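Jornada de puertas abiertas de Draka

La jornada de puertas abiertas de Draka es una demostración pública de manipulación doméstica que la empresa del mismo nombre celebra cada mes de marzo en la nave Grunden. Se presenta como una muestra del estado de la robótica para el hogar, aunque buena parte de lo que se enseña en ella es trabajo manual: personas que recogen una mesa con pinzas de mano, cuyos movimientos se registran para entrenar después un brazo automático. El alcance real de lo exhibido ha sido objeto de discusión entre los asistentes desde la primera edición.

Antecedentes

Draka empezó a abrir sus instalaciones cuando su proyecto Esau, dedicado a recoger y ordenar vajilla, todavía no contaba con un prototipo que pudiera funcionar sin supervisión. Las dos primeras ediciones consistieron en una charla y un vídeo. En la tercera se incorporó la zona de mesas, que desde entonces ocupa la mayor parte de la visita y es lo que el público suele recordar.

La última edición recibió 344 visitantes, según el recuento de la propia empresa. La entrada es gratuita, con inscripción previa, y los grupos pasan a partir de las diez de la mañana.

Desarrollo de la visita

El recorrido tiene tres paradas. En la primera, un empleado explica el proyecto con diapositivas. La segunda es la zona de mesas, donde los operadores trabajan delante del público con pinzas de dos dedos sostenidas con la mano. La tercera es el brazo Negussie, que intenta repetir tareas parecidas en un recinto cerrado con una mampara.

Las mesas se preparan con objetos corrientes y no se despejan del todo antes de empezar. Draka insiste en este punto, y es quizá la parte más convincente de la jornada: platos con dibujos y letras, cuencos blancos de borde oscuro, un paquete de pañuelos, botellas de agua, una bolsa de arroz, todo sobre un mantel de colores que complica la tarea a cualquier sistema de visión. El operador toma los cuencos de uno en uno, por el borde.
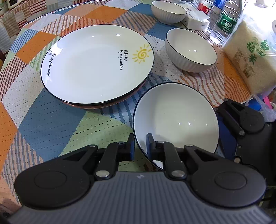 Datos presentados

En la charla inicial se afirma que el proyecto reúne 1240 secuencias grabadas de recogida de mesa, de las cuales 1091 se consideran aprovechables. La empresa no detalla con qué criterio se descartan las demás, ni cuántas proceden de la misma mesa o del mismo operador. Tampoco distingue entre las grabadas en Grunden y las hechas en viviendas, un dato que permitiría juzgar mejor la variedad del conjunto.

No se ha publicado una tasa de éxito del brazo. Durante la visita se habla de "resultados prometedores", expresión que figura también en los folletos de los dos años anteriores.

El brazo Negussie

La demostración automática dura unos 3 minutos por grupo. El brazo trabaja sobre una superficie lisa de color gris, con un solo cuenco y un solo plato colocados siempre en posiciones marcadas con cinta. El contraste con la zona de mesas es considerable - el mantel estampado, las botellas y las bolsas no aparecen en esta parte - y el personal no suele mencionarlo si no se le pregunta.

En la última edición, un técnico permaneció junto a la mampara con el mando de parada en la mano. Es una medida de seguridad habitual, pero varios asistentes preguntaron si el mismo mando servía también para corregir la trayectoria. La respuesta fue que no "en condiciones normales".

Recepción

Las valoraciones han sido desiguales. Quienes acuden por curiosidad suelen destacar la cercanía con los operadores y la posibilidad de probar una pinza en una mesa aparte. Los visitantes con formación técnica han sido más reservados: reprochan a la empresa que coloque el trabajo humano y el automático en un mismo recorrido, de modo que el primero presta al segundo una soltura que este no ha demostrado.

Draka ha anunciado que la próxima edición incluirá una prueba del brazo sobre una mesa sin preparar. El mismo anuncio se hizo el año anterior.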